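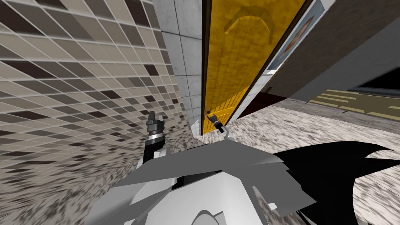
Floner is publishing this thread to report a safety stop in our door-opening work, what we found, and what has changed since. The fault appeared first in simulation and then on the test unit at our Allton building. In the simulated home used for this work, the robot approaches a yellow door with a lever handle set low on its left edge, and one gripper reaches for the handle while the other arm is held up near a wall of mosaic tile. The fault concerns that second arm.

Print this page | E-mail this page

2/ The task is simple to state. The robot drives to a closed door, takes hold of the lever, presses it down, and moves through the doorway. One arm does the work. The other is supposed to stay in a fixed rest position, clear of walls, people and furniture, until the robot has come to a full stop on the far side.

3/ On the test unit, the resting arm did not stay at rest. When the working gripper met more resistance than expected at the lever, the base turned a little to help. The resting arm was carried with it and struck the side wall. The unit's force limit tripped and all motion stopped. No one was inside the marked area and no one was hurt.

4/ The damage was limited to one finger of the raised gripper and a chipped wall tile. We are treating the event as serious all the same. A person standing where that wall stands would have been struck, and the force limit acts only after contact has been made.

5/ Our review began with the simulation records. Of 182 simulated door runs completed before the event, 13 contained a contact between the resting arm and a wall. None of the 13 had been marked as a failure. The scoring looked at whether the door opened and whether the robot passed through. Contact by the other arm was written to the log and left out of the score.

6/ This was our error. The information was available and our process gave no one a duty to read it. The software team took the runs as successful, and the safety team received only the list of failed runs.

7/ The direct cause was in the motion planner, supplied by Skavitz. The planner checks both arms for collisions while the base is still. When the base makes a small correction during a grasp, the check continues for the working arm only. Skavitz has confirmed this behavior and has sent us a corrected version, which we are now testing.

8/ Floner also made a choice that added to the risk. We had raised the resting arm to keep it out of the view of the forward sensors. That position leaves less room beside the robot in a narrow entry. The arm will now be folded in against the body before any door is approached -- including doors with open space on both sides.

9/ The following measures are in force at Allton. Door work on the physical unit is suspended. Any contact by either arm, at any force, is scored as a failed run. The base is locked while a gripper is closed on a handle. Logs from every run go to the safety team, whether or not the run was successful.

10/ Physical testing will resume only after 100 simulated runs in a row with no unplanned contact. The count returns to zero after any contact. The runs will include stiff levers, lever handles on either side, and 6 different hallway widths. Stiff levers were missing from our earlier runs, and this is the condition that produced the fault.

11/ We asked Texier, an outside testing firm, to review the records separately. Texier agreed with our account of the cause. It also found that the emergency stop button nearest the door could not be reached without stepping into the marked area. We had missed this. The button has been moved.

12/ Partners who run the Skavitz planner on two-armed machines should not assume that the resting arm is checked while the base is moving. Until the corrected version is released, please lock the base during any grasp -- this can be done in the planner's settings and needs no new software.

13/ A full report, with the contact logs, will be posted in October. Partners who have seen similar contacts in their own records are asked to write to the Floner safety office through the contact page. Reports may be sent without naming the site.

Search this site Enter keyword Go

Contact Floner | Copyright 2020 Floner. All rights reserved. | Back to top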